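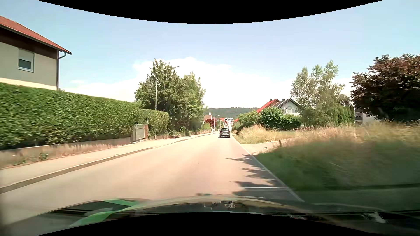
Tirnero Road, Bernby

Gallery 20 in the street-by-street series
Text by Edgardo Belmonte, pictures from February 2021

Tirnero Road runs straight for most of its length, with houses at one end and trees and grass at the other. People who live in Bernby use it every day and mostly don't think of it as a place. It is how you get to the stores or to the highway. I have lived two streets over from it for a long time and I had never walked the whole thing until I started this series.

The series goes one road at a time. I am interested in the ordinary parts: walls, hedges, curbs, verges, what the paving is like, where you can walk and where you can't. If you want the church and the old square, those are in gallery 2 and there are plenty of pictures of them elsewhere.

The houses

The section with houses has a sidewalk, a curb, and a low concrete wall behind the sidewalk. The wall is weathered and has brown and pinkish stains running down it. Some small green weeds come up at the bottom of it, where the wall meets the paving. Over the wall is a long hedge, very dense and kept neatly trimmed. There is a house behind it with a red-orange tiled roof and a roller shutter at the window, and past the end of the hedge is a pale gray gate with vertical slats.

Consolacion Ocampo grew up on this road and read through my notes before I put them up. She remembers when the wall was the only thing between the yards and the street, and the hedges were put in one yard at a time as the traffic picked up. According to her, the neighbors used to sit on the wall in the evening and talk. With the hedges grown up behind it there isn't much reason to stop there now.

The gutter strip along the curb is darker than the road and the sidewalk both. I like the way you can follow it down the street. After a hard rain all of the water on that side goes down it, and if you are on foot you should stay back from the curb when a car comes by.

The paving

The asphalt is pale, with a pinkish tint to it. That is common in this area and visitors ask about it. I was told it comes from the local stone in the mix, but I have not been able to confirm that, so take it as hearsay. It photographs pinker than I remember it.

There is no line down the middle in either of the parts shown on this page, only a white line at the edge. Cars go both ways and drivers sort it out. The road is wide enough that two cars can pass without slowing down much. When somebody parks on the street it gets tighter, and delivery vans are the usual cause of any holdup.

A reader of the last gallery asked me to include more about surfaces, so I paid attention to seams and patches this time. They are easy to miss on foot and easy to feel on a bicycle. I marked the ones I found on a paper map, which I will scan for the page on paving when I get to it.

The climb

Going up toward the crest, the left side is all green. First comes the grassy verge, with small white wildflowers in it, and then a tall mass of foliage that steps down to a rounded shrub. There is a patch of dry orange-tan grass at the foot of the shrubs.

After the shrub come two broadleaf trees standing so close together that their crowns make one big rounded shape. The nearer one is taller and has a straight trunk. These are what I use as a landmark when I give people directions. "Go up to the two trees" works better than any house number, and Consolacion says her father gave directions the same way.

A thin dark seam crosses the paving partway up. The curb on the right is pale and raised and goes the whole way to the crest. On the left there is only a strip of gravel and soil between the white line and the grass.
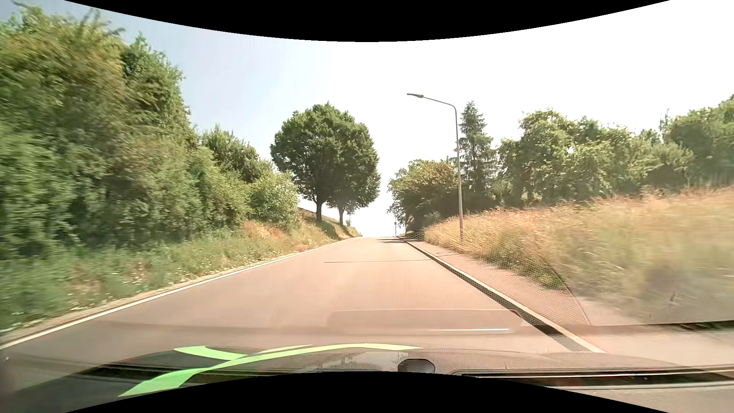
Walking it

You can walk the road from end to end, but the two ends are different. By the wall and the hedge you have the sidewalk and there is nothing to think about. Along the grassy bank, keep off the gravel strip. It is narrow, and drivers coming over the crest have not seen you yet.

I walk it with the houses first and the hill afterward. If you go in the morning, wear something bright. Strollers are fine on the sidewalk, but I would not take one up the hill. There is no bench anywhere on the road. I have written to the town about that and got a polite answer.

Bicycles do well here. The grade is gentle and the surface is smooth. Coming down you can pick up more speed than you meant to, so watch for cars pulling out of the gates.

Where to leave a car

The small lot behind the Brynjólfsdóttir bakery is the best choice. It is free after lunch, and the bakery doesn't mind if you buy something. Please don't leave your car in front of anyone's gate. Bus 415 stops at the bottom of the road and comes often enough on working days. The bus shelter has a timetable, but the January one was still up the last time I checked.

About the hedges

I got several messages after gallery 19 asking what kind of hedge people plant in Bernby. I am not a gardener and I don't want to guess from a picture. If you know your hedges and want to write a paragraph or two for the site, please send it in and I will put your name on it.

What I can say is that trimming is up to the owner of each yard, and most owners on Tirnero Road take it seriously. The clippings have to be bagged or taken to the yard at Drolurness. They are not supposed to be left on the sidewalk overnight.

Corrections

In the first version of this page I wrote that the road was named for the town of Tirnero. Consolacion set me right — it was named for a farm that used to be at the top, and the farm had the name before the road did. I have changed the entry in the index as well.

I also had the old house numbering wrong. Number 293 was on the next road over. Thank you to the two people who wrote in about it.

Using the pictures

You are welcome to use these for school work or for a family history page. Please put "Belmonte, Bernby streets" next to them. For anything printed and sold, write to me first. I can send a larger file if you need one, but it may take me a week or so.

Next gallery: the lane behind the school, including both footbridges.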